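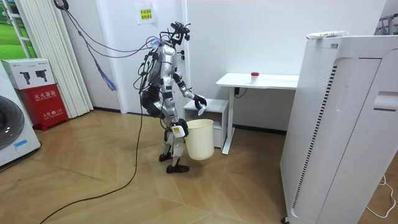
Home | Newsletter | Tips | Archive | Contact

Filed under: Desktop help

Tidy your Downloads folder for good

If your Downloads folder looks anything like ours did, you'll enjoy this one! We opened the shared computer at Flumport on Wednesday and found 1,102 files sitting in there, half of them copies of the same form with (1), (2) and (3) stuck on the end. It took less than a lunch break to sort out, and we'd love you to have a go too.

Start by changing the view. Open the folder, right-click on an empty patch, pick Group by and then Type. All your PDFs jump together, all your pictures jump together, and suddenly the whole thing looks manageable. Next, sort by Size with the biggest at the top. We found an old installer for the Vevon label printer taking up 1,750 MB on its own, and there were two of them!

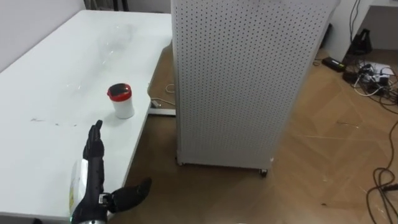
Once the big stuff has gone, turn on Storage Sense and let Windows do the boring part. Go to Settings, then System, then Storage, and click on Storage Sense. There's a drop-down box for files in your Downloads folder that haven't been opened for a while, and you can choose anything from one day to 60. We went for 30 days at Flumport, though the Peltwood office prefers 60 (they hang on to invoices longer than we do). Do move anything precious into Documents before you switch it on.

A few extra tricks we really like:

- Ask your browser where to save each file. In Edge it's under Settings, Downloads, and you just flip the switch. You get one more click each time, but things land in the right folder from the start.

- Pin your favourite folders. Right-click on a folder and choose Pin to Quick access, and it will be waiting for you on the left every time you open File Explorer. 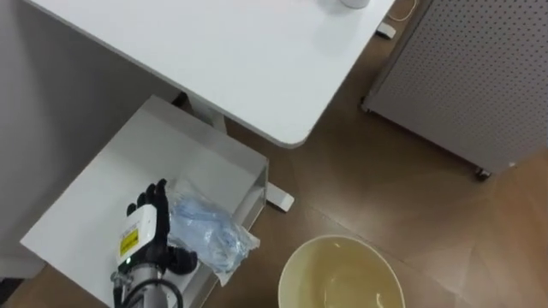

- Search by date. Type datemodified:last week into the search box and everything recent pops up. Brilliant for that attachment you know you saved somewhere.

We're down to 24 files now and rather proud of it. Next month we'll look at renaming a whole batch of photos in one go, using the set from the Simiyu project as our guinea pig. Send us your own folder totals before then, the worse the better!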